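How to Prepare a Plastic Enclosure for an Outdoor Timer

A small plastic enclosure with a window in the lid is a good home for a garden timer or a low-voltage controller. These steps cover the box only. Leave any household wiring to an electrician.

What you need

A gray enclosure with molded knockouts, a screwdriver that fits the lid screws, a flat punch, a light hammer, a half-round file and cable glands to match the knockouts.

1. Choose the openings

Lay your cables next to the box and decide where each one will enter. Use the bottom side of the box as it will hang on the wall. Mark the knockouts you need with a pencil and leave the rest alone.

2. Take off the lid

Loosen the corner screws a little at a time, working diagonally. Put them in a cup. Lift the lid straight up and check that the gasket stays in its groove.

3. Open the knockouts

Support the wall of the box on a scrap of wood. Set the punch near the rim of the knockout and tap — several light blows are safer than one hard one, especially in cold weather. File the edge smooth and brush out the crumbs.

4. Fit the glands

Push each gland through from outside and tighten the nut by hand, then a quarter turn more with a wrench.

5. Close the box

Set the lid down evenly and feel along two corners at once for any gap before you start the screws. 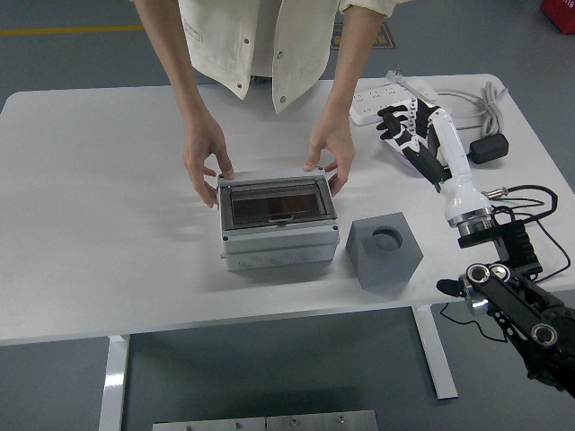

Both hands at the upper corners of the lid. The knockouts are along the lower front.

Tighten the screws diagonally again and stop when they are snug. If the lid rocks, take it off and look for a pinched gasket. Peel any film off the window last, after the box is on the wall.

Text by Effie Gillies | Contact Flultongate Workshop Notes | Back to top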